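Staron Purier line hauler: a season on Zollanlow

I bought the Purier with low expectations and it has mostly met them. Staron sells it as a clamp-on hauler for small open boats, the kind of thing that is supposed to let one person bring in a trap line or a short net without wrecking a shoulder. The product page shows a man hauling with one hand and drinking coffee with the other. I have used mine since the ice went out, and I have yet to drink coffee while hauling.

My boat is a 16-footer with a flat aluminum gunwale. I set on the north end of Zollanlow, where the bottom drops away fast and the wind comes up by nine most mornings, so I like to be on the water by 4:30 and off it before breakfast. The longest line I run is 600 feet. I mention it because the box says "unlimited line length," and that is true of any hauler that doesn't store the line. It's true of my hands too.

Price first. I paid $64 on sale. At the regular price I would have sent it back after the first week.

The clamp is the best part. Two bolts with big plastic knobs you can turn in gloves, and rubber pads that haven't marked the gunwale. It slips a little when the boat rolls and the line is under load, maybe a quarter inch over a morning, and then you lean over and tighten it. The instructions say to check the clamp "periodically." I check it every time I pick up the handle.

The sheave is molded plastic with ridges to grip the line. With new 3/8 braided line it grips very well. With old line that has some slime on it, the sheave spins and the line sits there. Staron's answer, when I wrote to them, was to clean my line. I have not met a fisherman who cleans his line between lifts. Taking an extra half turn around the sheave helps, but then it's slow to clear if something comes up tangled, and you end up with one hand on the crank and the other picking at a wad of weed.

The crank itself is geared, and I'll admit the gearing works. A string of traps that used to leave me puffing comes up at a steady pace. Slow, though. I timed the same line both ways on calm mornings. By hand it took me 19 minutes and with the Purier it took 28. If your back is bad that's a trade you may be glad to make. Mine is only middling bad, and I go back and forth on it.

There's a ratchet to hold the load when you let go. It held every time, which surprised me, because it looks like something off a lawn chair. It's also loud. On a still morning you can hear it clear across the bay, click click click, and the loons leave. The release lever is on the wrong side for a left-handed person and can't be switched.

Corrosion after one season in fresh water: a brown bloom on both handle screws and on one washer. The gear housing is clean inside. I would not put it anywhere near salt, whatever the packaging says. 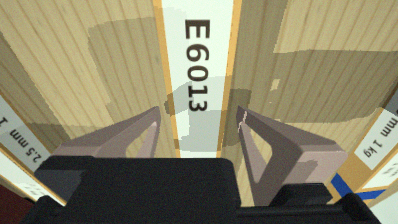

E6013, printed lengthwise on the label.

I also borrowed an older Hrubý hauler for a couple of weeks to compare. It weighs 26 pounds, it needs a permanent mount, and it costs a good deal more even used. It also grabbed every piece of line I fed it, slimy or otherwise, and never once had to be tightened. If I fished for a living I wouldn't be thinking about the Staron at all. For somebody who keeps a few traps out and pulls the boat up on the grass afterward, the Hrubý is a lot of iron to carry around.

Some smaller complaints. The handle grip rotates on its shaft, as it should, until it gets cold, and then it doesn't. The carry bag is useless; the hauler only fits with the handle off, and taking the handle off means finding an Allen key in the bottom of a wet boat. Replacement sheaves are sold in pairs, although the thing uses one.

Would I buy it again? At the sale price, probably, with a spare washer and a better set of screws from the hardware store. I'm leaving it on the boat until November. If the clamp pads go hard in the cold I'll add a note underneath.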